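Ellow Bread and Bowl: recording rules and data card

Maintained by Khurram Lashari, Clumunside
Version of January 4, 2022

What this covers

The set holds 3,055 recordings of a two-armed robot with five-fingered hands moving small baked goods into a bowl. Of these, 965 were held back for testing. The rest may be used for training. This file gives the rules the recordings were made under and the rules for anyone adding to them.

Work area

One green cutting mat, laid flat, grid side up. One bowl and the bread for that recording go on the mat. Tools, phones, cups and spare bread stay off it. The operator may shift the mat between recordings but not during one.

Bowls vary on purpose. Please don't settle on a favourite. The same goes for where the bowl starts: left half, right half and middle should all turn up over a day.

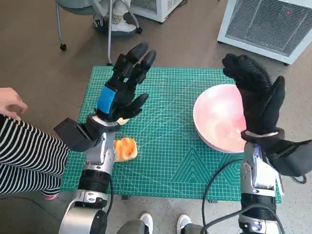
Bread is treated as a soft object with no fixed shape. Rolls and croissants are both allowed, whole or torn. Note the kind in the object field, using "roll", "croissant" or "piece". If you can't tell what a piece came from, write "piece" and leave it there. Bread used on the mat is not eaten afterwards by anyone.

People near the arms

1. The person at the stop button does no other job while the arms are powered.
2. A helper may stand at the side of the mat to set things out. Hands go over the mat only when the operator has called "hold" and the arms are still.
3. Anyone else in the room sits or stands back beyond the far edge of the mat.
4. Closed shoes at all times. Loose sleeves are rolled up or taped before reaching in.
5. Faces are kept out of view. Legs, shoes and clothing may appear and are not blurred.

Hands and gloves

Check glove cuffs and wrist bands before the first recording and again after every 64. A glove that has slipped gives bad finger readings long before it looks wrong. Cables should have enough slack for a full reach - pull each one gently with the power off and see where it catches.

Grip force is set to the "soft" profile from the Onum controller. Don't raise it to rescue a poor grasp. If the bread drops, carry on to the end and mark the recording "drop".

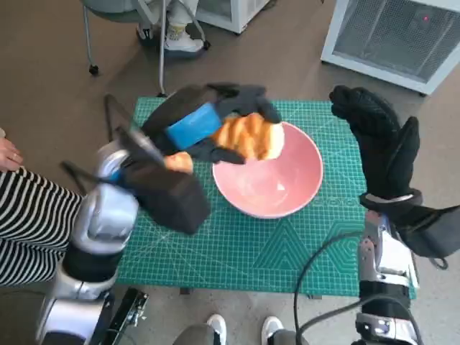

Labels

Each recording has one result: "placed", "drop", "stopped" or "unclear". Two people label it separately. Where they disagree, the Dudás desk decides, and both first labels are kept in the notes column.

Recordings marked "stopped" are never deleted, including those stopped for a silly reason. Write the reason in plain words.

Known gaps

Crusty loaves and anything with icing were left out. Lighting is indoor only. Batches made before July used an older label sheet without "unclear", so treat their "drop" counts with some care.

Adding recordings

Send batches of no more than 1,000, with the label sheet and the glove check log in the same folder. Batches without a log are sent back.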